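Leave the bottom shelf empty

When my aunt's house in Dedport was cleared, it took three of us most of August. She had not been a hoarder. She dusted, she paid her bills on time, and you could walk through every room without turning sideways. But every flat surface in the place had something on it, and every cupboard was full to the door. We found 973 books, a figure I know only because the dealer who took them charged by the box and wanted a list.

I came home from that and looked at my own rooms differently. I have a spare room, a landing and a decent hallway, and I had filled all three with furniture whose only job was to hold things I did not use. My view since then is that most homes have too much storage, and that buying more of it is usually a mistake.

The trade would disagree. Walk round the big Zurnbridge store on the ring road and you will be told, on signs at head height, that your home is untidy for want of a unit. There is a unit for shoes and a unit for the gap beside the washing machine. I have bought several of these. The gap beside my washing machine now holds four kinds of stain remover, and I still take my shirts to my sister when I spill something on them.
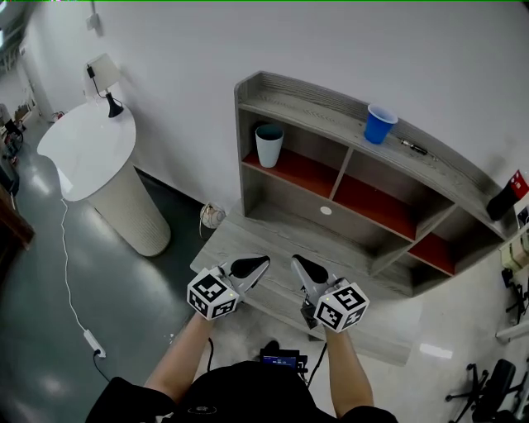
So how much storage does a household need?

Enough to hold what the people living there use in a year, with a little left over. I would measure it by the year because of Christmas decorations, camping gear and winter coats, which are all used, only not often. Past the year, I think the case for keeping a thing has to be made aloud to another person. If you can't say it without feeling silly, that settles it.

Seren Voyle, who taught woodwork at the college in Clurnbridge when I was there, used to say a shelf should be designed for the person reaching and never for the object. I took it as a remark about height. I now think she meant more than that. A shelf you have to kneel at, or fetch a chair for, becomes a place where things are put and not taken from. The top of my wardrobe has been like that for years. I could not have told you what was up there until I got the steps out, and when I did I found a fondue set and two suitcases, one inside the other.

Low shelves have a better name than high ones, and partly deserve it. Children can reach them. You can sit on some of them to tie your laces. But they have a fault of their own, in that anything near the floor gets treated as the floor. Bags are dropped there. Post slides down behind. My neighbour Emlyn Hopkin keeps a low unit by his front door for what he calls things going out, and some of those things have been going out since he retired.
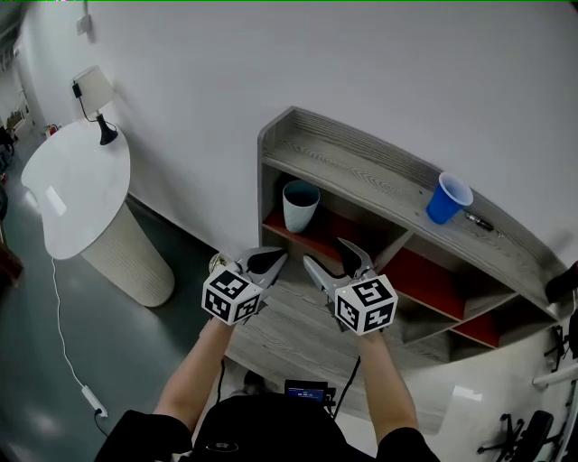 Emlyn's answer, when I put all this to him, was that space is there to be used and an empty shelf is a waste of money. I have some sympathy with that. He grew up in a house where seven people shared two bedrooms, and he paid £800 for fitted cupboards the year he could first afford them. For him a full cupboard is a sign that life went well. I would not try to talk him out of it.

But I do think he is wrong about the empty shelf. It is the part of the furniture that lets the rest of it work. When you take everything out to look for the spare fuses, you need somewhere to put it. When a parcel comes, or a guest with a coat and a wet umbrella, there has to be a surface that isn't already spoken for – otherwise it goes on the stairs, and then it lives on the stairs.

Shopkeepers know this. Dafis, the ironmonger's I used as a boy, had a counter that was kept bare from opening until closing. The rest of the shop was crammed to the ceiling with hinges and paraffin and rope. You could put your broken tap on that counter and have it looked at straight away, and I don't remember ever seeing so much as a pencil left there.

My own rule is cruder. One shelf in each room stays clear, and if it fills up, something leaves the house that week. I have broken the rule three times, each time over books, and I expect to break it again before the winter. The spare room is the hardest. My sister has asked whether she can leave a sewing machine in it while her kitchen is done, and I have told her she can have the floor under the window.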